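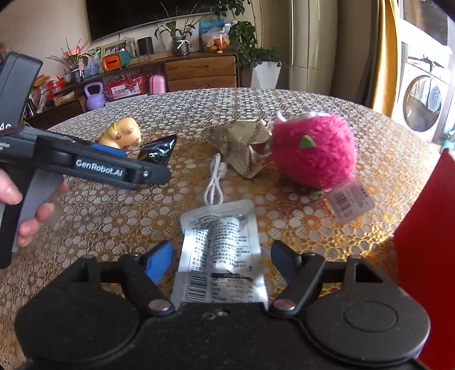

Wednesday, 9:40 p.m.

Cleared the round table tonight, or most of it. The rule I set in January was that nothing stays on it past the weekend. The rule has not held. Inventory before sorting: one foil packet, one black snack packet, one white USB cable, one kraft paper bag, one yellow toy figure, one magenta plush with the tag still on.

Foil packet first. The print is all Chinese and dense, with a barcode near the lower edge. I tried the translation app under the kitchen light and got fragments, then gave up. Left it flat on the tray for Thư Nghiêm, who reads it better than the app does. No decision until she answers.

Snack packet went in the pantry box without further study.

Cable: tested on the Stuvel charger, then on the laptop. It charges on both. File transfer failed twice, then completed on the third try at the other port, so the fault may be the port. Coiled it again with a larger loop than before, since the tight coil puts strain near the plug. It goes in drawer 4 with the rest. Drawer 4 is close to full and I should cull it, starting with anything for the old Pirell phone.

Paper bag: flattened by hand, then under the dictionary for an hour. The creases remain. It will do for onions.

The plush is a fruit of some kind, with a green felt leaf on the front. I have called it a berry and Thư calls it a lychee. It is for her niece. I left the hang tag on in case of an exchange and put it on the hall shelf, away from the radiator. Weighed it on the postal scale with a box and one sheet of tissue: 834 grams, most of that the box, which is far too heavy for the job. A lighter box from the closet should bring it under 500, the limit for the cheaper rate. Will weigh again tomorrow.

The yellow figure stays out. I moved it to the windowsill, facing in.

The tablecloth is the remaining problem. The lace pattern holds crumbs in the circles and a damp cloth only pushes them along. Took it outside, shook it, then ran the small Plandar vacuum over it at low power with a stocking stretched over the nozzle. Good result, slow. The golden color looks more even now, though I had the overhead light on and should check it in daylight. Did not wash it. The last wash pulled one side out of round and I spent an evening pinning it back on towels. If it must be washed, cold water, no spin, dry flat.

Put it back on and turned it a quarter so the worn part faces the wall. Overhang is even by eye.

To do: lighter box, more tissue, ask Thư for the niece's apartment number (1303 is the old one). Find the lid for the pantry box.

Bed at 10:15.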